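Scuffs on a painted bench top: refinish or live with it?

qmarty
Posted 2019-07-21

I repainted the top of my workbench in March, grey-green, matte, two coats, and I was insufferable about it for a week. It now looks like somebody has been ice skating on it. The marks are dark and thin and most of them are clustered on the side where things get dragged. Do I sand and start over, or is there something that takes these off without leaving a shiny patch? Paint is Bulwood floor enamel, if that matters.

faustine_b
It's a workbench. The marks are the work.

qmarty
Thank you, Faustine. I'll have that embroidered.

RHoarau
Try a melamine sponge, barely damp, no pressure. Half of what people call scratches is other people's rubber feet and metal edges left behind on the paint. The sponge takes that off. If your fingernail catches in the mark, it's a real scratch and the sponge will do nothing except make you feel busy.

marcelle g
Careful with that advice. A melamine sponge is sandpaper with good manners. On matte paint it polishes, and you end up with a clean oval that catches the light every time you walk in. I did this to a cupboard door and I still hang a towel over it.

RHoarau
Marcelle, I said no pressure.

marcelle g
Everyone says no pressure. Then there's one mark that won't budge.

Sibusiso VW
With Marcelle on this one. Pencil eraser first, the white vinyl kind, then dish soap and a rag. Leave the sponge for last. And put a mat down where you drag things or you'll be back next March with the same question.

qmarty
I have a mat. It's rolled up under the bench, in mint condition.

faustine_b
What are you dragging, anyway?

qmarty
Mostly a rack. I tried lifting it. I lasted a weekend.

RHoarau
Felt pads. The Coste ones are fine, a pack of 54 costs less than your paint did.

Sibusiso VW
Felt picks up grit and then you've built yourself a sanding block with furniture on top. Cork.

RHoarau
Felt is fine if you sweep now and then.

Sibusiso VW
He keeps the mat rolled up, Régis. He isn't sweeping.

marcelle g
If you do end up repainting, wet sand with 400 and not 200 before the last coat, and give it a few weeks before anything heavy goes back on. Enamel feels dry long before it's hard.

qmarty
Eraser helped with the fainter ones. I have not swept. The black rack with all the metal rods is in the lower right, and the dark streaks are up above it. The white specks I'm leaving for another thread.
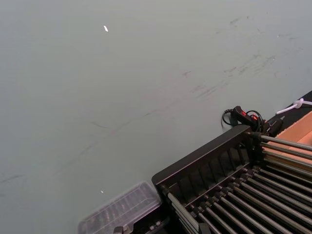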